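About Us – Alcombe Wheelchair Loan and Repair

Hello, and thanks for looking us up!
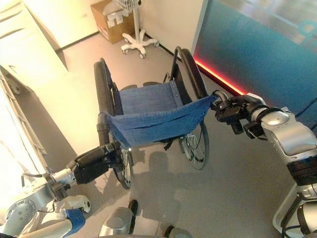 A folding wheelchair with a blue fabric seat and spoked rear wheels.

I'm Styliani Gavalas and I run Alcombe, a small workshop and loan service for folding wheelchairs. We lend them, mend them, sell a few good second-hand ones and talk about them far more than is normal at family dinners.

I started in my mum's garage in Flestville, 14 years ago this November. She'd had her hip done and the chair we'd been lent pulled to the left so badly that a trip to the chemist's turned into a tour of everybody's front walls. I took the castors off on the kitchen table, pulled out a disgusting amount of hair and carpet fluff, put them back on, and off she went in a straight line. Then her neighbour wanted hers looked at, and then the neighbour's bowls club, and by the spring I couldn't get my car in.

These days we're in the old Gkikas bakery on the corner, which still has its big front window and a lovely wide door (handy, that). There are 2 of us full time, me and my cousin, plus a Saturday helper when exams allow. We've got 46 chairs in the loan pool and we passed 3000 repairs just before Christmas. There was cake.

What we do, mostly, is seats. People think it'll be wheels, but fabric gives up long before metal does. A sling seat stretches a little every time somebody sits down, and after a few years you're in a hammock, with your knees rolling inwards and your back complaining by teatime. If yours has a dip in it when it's empty, bring it in and let us have a look. Sometimes tightening it will do, sometimes it needs a new one. I cut and stitch those myself on a very heavy, very loud old sewing machine, and you can choose your colour. Blue is the favourite by miles, though I did a mustard corduroy one last year that I was quite sad to hand over.

After seats it's brakes, then tyres, then spokes. I love doing spokes! You put the wheel in the stand, spin it, listen for the rub, give a quarter turn here and there, and suddenly it's running sweetly. My cousin can't bear it and does all the brakes, so we're well matched. We also do armrest pads, push rims, footrests and the odd rattle that only happens on cobbles. Do mention the cobbles, it helps us find it.

Loans are simple. Ring or pop in, tell us who it's for and how wide they are across the hips when sitting (a tape measure and a hardback book either side works well), and we'll find a chair that suits. Please measure your car boot too. Folding chairs fold flat-ish, but the big rear wheels still take up room and I've waved off more than one customer with the parcel shelf on their lap. We'll show you how to fold it before you go: footrests up, cushion off, then lift the middle of the seat front and back. Keep your fingers away from the side rails when you open it out again – they do nip.

You may have heard of Trikeveo, our little roadside scheme. It's a cargo trike with a toolbox and a pump on the front, and my cousin pedals it round the sheltered flats and the market doing punctures and brake checks on the spot. The name was his idea and I've stopped arguing.

We don't do powered chairs or scooters, I'm afraid. I haven't the training for the electrics and I'd only make it worse. We do keep a list of people who are good at them, so ask anyway.

If you've got an old folding chair in the shed, we'd love it, even in bits. Frames get cleaned up and go back out on loan, and the rest goes in the spares drawers, which are labelled (fairly) well.

The shop's step-free from the pavement, the kettle's at the back, and parking is easiest behind the building. Come and say hello!

Styliani

Page last updated 27 February 2018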